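## 4.2 Observações durante o dia aberto

A segunda parte do estudo decorreu em abril, quando a Clolesel abriu a sua sala de recolha a visitantes externos. O objetivo era registar como pessoas sem experiência em manipulação robótica reagem ao trabalho de demonstração com garras manuais e que perguntas fazem depois de o verem de perto. Até então tínhamos recolhido opiniões apenas por questionário (secção 3), e as respostas mostravam que muitos inquiridos imaginavam um braço robótico comandado à distância.

O percurso da visita era livre. Os visitantes recebiam à entrada uma folha com a planta da sala e podiam parar em qualquer posto, desde que não tocassem nos objetos em uso. Os postos dividiam-se em duas famílias de tarefas: as de quarto, com camas e colchões, e as de mesa, com roupa e tecidos pequenos. A sala não foi reorganizada para o dia aberto. Manteve-se a disposição habitual, com as zonas de trabalho e as zonas de descanso no mesmo espaço, o que facilitou conversas informais entre operadores e visitantes.

Nas tarefas de quarto, a dificuldade mais referida foi a escala. Um lençol obriga o operador a deslocar-se em volta do colchão, e a garra perde de vista a parte do tecido que acabou de ser tratada. Os operadores explicaram que preferem começar por um canto e seguir o bordo, ainda que o protocolo não imponha uma ordem.

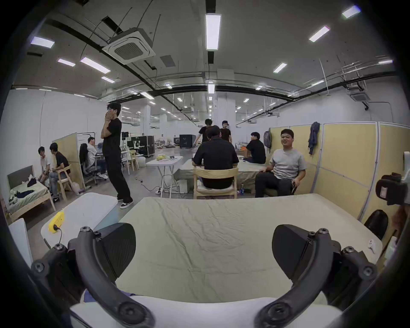 Mounir Alaoui objetou que o lençol é um mau primeiro exemplo para quem visita, por exigir muito movimento do corpo e pouco das garras, e sugeriu que o percurso começasse pelas mesas. A observação foi repetida por outros participantes na conversa final. Concordamos em parte: a tarefa de quarto mostra bem o esforço físico do operador, mas deixa pouco claro o que fica registado em cada demonstração.

O plano de recolha em vigor previa 524 demonstrações, das quais 310 em tarefas de mesa. As restantes correspondiam a tarefas de quarto. Cada demonstração tem um início e um fim marcados pelo operador e é revista mais tarde por outra pessoa, que a aceita ou a devolve para repetição. Vários visitantes mostraram surpresa com esta segunda etapa. Perguntaram sobretudo o que acontece às demonstrações devolvidas. No protocolo Forarora, adotado neste trabalho, são conservadas à parte com uma nota sobre o motivo, e não entram no conjunto de treino.

Nas tarefas de mesa, o operador trabalha com uma garra em cada mão. O tecido começa amarrotado, sem posição definida, e a instrução indica apenas o estado final pretendido. A escolha do primeiro ponto de preensão é deixada ao operador. Foi aqui que os visitantes permaneceram mais tempo e fizeram perguntas mais concretas: se as duas garras podem fechar ao mesmo tempo, se é permitido largar e recomeçar, se uma pessoa canhota trabalha de outra maneira. À primeira e à segunda pergunta a resposta é afirmativa. Quanto à terceira, não dispomos de dados suficientes, uma vez que a lateralidade só passou a constar da ficha do operador na última revisão.

A toalha que cobre a mesa também motivou comentários. Um visitante ligado à indústria têxtil considerou que um tampo rígido e liso daria resultados mais regulares. A superfície de tecido foi mantida por decisão da equipa: introduz pregas e atrito variável e aproxima a tarefa das condições de uma casa. 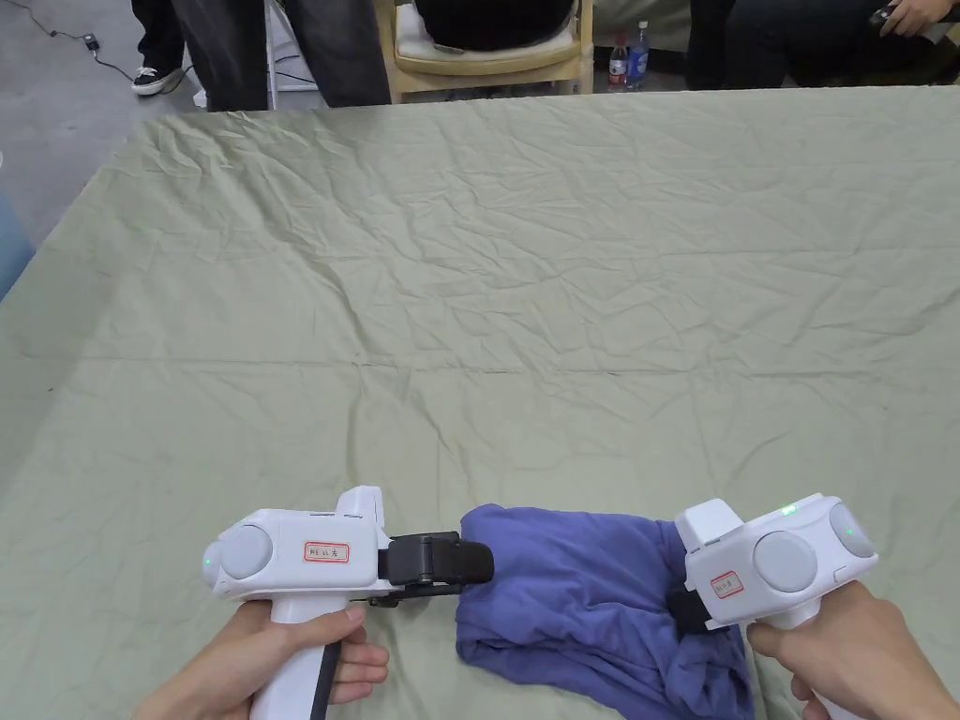
**Figura 1.** Tarefa de mesa com duas garras manuais e uma peça de tecido azul-arroxeada.

Os comentários escritos foram codificados segundo a grelha Malhotra, com 9 categorias. As mais frequentes foram «esforço do operador» e «utilidade da repetição»; a categoria «substituição de postos de trabalho», dominante no questionário, apareceu pouco nas folhas recolhidas à saída. A comparação exige cautela. O questionário obteve 400 respostas de um público geral, ao passo que os visitantes se inscreveram por iniciativa própria e tinham, à partida, interesse no tema.

Duas alterações foram introduzidas na sequência da visita. O percurso recomendado passou a começar pelas mesas, e a folha de entrada inclui agora um parágrafo sobre a revisão das demonstrações. A codificação completa dos comentários consta do anexo B. A mesma folha será usada na visita às instalações da Clorkura, onde as tarefas de quarto ocupam uma sala própria.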